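Pourquoi voit-on son reflet dans la vitre quand il fait nuit ?

Tu as sûrement déjà vécu ça : tu es dans ta chambre, c'est l'heure d'aller au lit, tu t'approches de la fenêtre pour regarder dehors et, au lieu du jardin, c'est toi que tu vois, en pyjama, avec les cheveux en bataille !

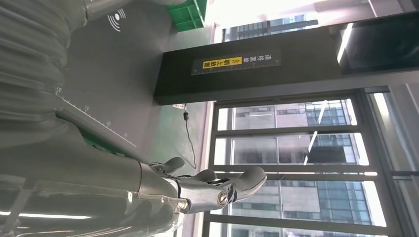 Pourtant, à midi, la même fenêtre te montrait très bien les arbres, le trottoir et le chat des voisins. Est-ce que la vitre a changé entre-temps ? Pas du tout. C'est la lumière qui a changé, et pour bien comprendre, il faut d'abord parler un peu d'elle (je te promets que ce n'est pas compliqué).

Pour que tu voies un objet, il faut que de la lumière parte de cet objet et arrive jusqu'à tes yeux. Une lampe fabrique sa propre lumière. Ton oreiller, lui, n'en fabrique pas : il renvoie celle qu'il reçoit.

Et le verre, dans tout ça ? Le verre laisse passer presque toute la lumière, mais pas toute. Une petite partie rebondit dessus, un peu comme une balle contre un mur. Imagine 100 grains de lumière qui arrivent bien en face d'une vitre toute simple : 8 environ font demi-tour et les autres, ou presque, continuent leur chemin. C'est peu, 8 grains, mais ce sont eux qui dessinent ton reflet.

En plein jour, il y a énormément de lumière dehors. Elle traverse la fenêtre et arrive dans tes yeux en même temps que ton petit reflet, qui est bien trop faible pour se faire remarquer. C'est comme si tu chuchotais pendant la récréation - tu chuchotes pour de vrai, mais personne ne t'entend.

La nuit, la cour de récréation se tait. Presque rien ne vient du dehors, alors que ta lampe éclaire ton visage. Le reflet est toujours aussi discret, mais il n'a plus de concurrent, et tes yeux le voient enfin.

Tu veux essayer ? Un soir, avec un adulte, place-toi devant une fenêtre fermée, lampe allumée, et regarde-toi bien. Ensuite, éteins la lampe et attends un peu, le temps que tes yeux s'habituent. Ton reflet s'efface et le dehors revient tout doucement : un toit, une branche, peut-être la lune.

Et les miroirs, me diras-tu ? Eh bien, un miroir, c'est souvent une plaque de verre avec, derrière, une couche très fine de métal, de l'argent ou de l'aluminium. Le métal renvoie presque toute la lumière, de jour comme de nuit. Voilà pourquoi tu peux te brosser les dents devant la glace à 7 heures du matin sans voir ce qu'il y a derrière le mur !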